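Removing Dust from Fabric Flowers

Fabric and plastic stems collect dust in the folds of the petals and along the leaf veins. Dry methods come first. Water is used only when dry cleaning leaves a visible film.

Work on a clean, light-colored surface so that loose dust and shed fibers show. Take the stems out of the vase and separate any that are tangled. Check each bloom for glue at the base, and set aside stems with loose petals for repair before cleaning.
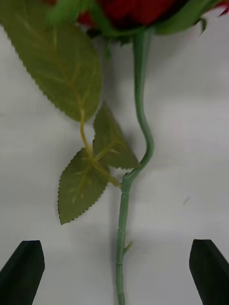 By the Grudport Home Desk
Updated in October | Care and Cleaning

Dry cleaning

Set a hair dryer to cool and the lowest speed. Hold it 15 inches from the bloom and move the air from the center of the petals outward. Do not use the warm setting. Hot-melt glue softens with heat and the sepals can shift.

Follow with a soft makeup brush. Brush red and other dark petals in one direction only, as back-and-forth strokes raise the nap and leave pale marks. Plastic leaves can be wiped with a dry microfiber cloth, front and back.

Damp cleaning

Test the dye first. Press a damp white cotton swab against the underside of a petal for 15 seconds. If color transfers, stop at dry cleaning.

If the swab stays clean, mix 3 drops of dish soap into 300 ml of cool water. Dip a cloth, wring it out fully, and dab the petals. Wipe stems downward from the bloom. Go over everything again with a cloth dampened in plain water.

Drying

Hang the stems upside down, spaced apart, out of direct sun. Wire cores rust if water enters the cut end, so blot that end before hanging. Reshape the petals by hand while they are slightly damp.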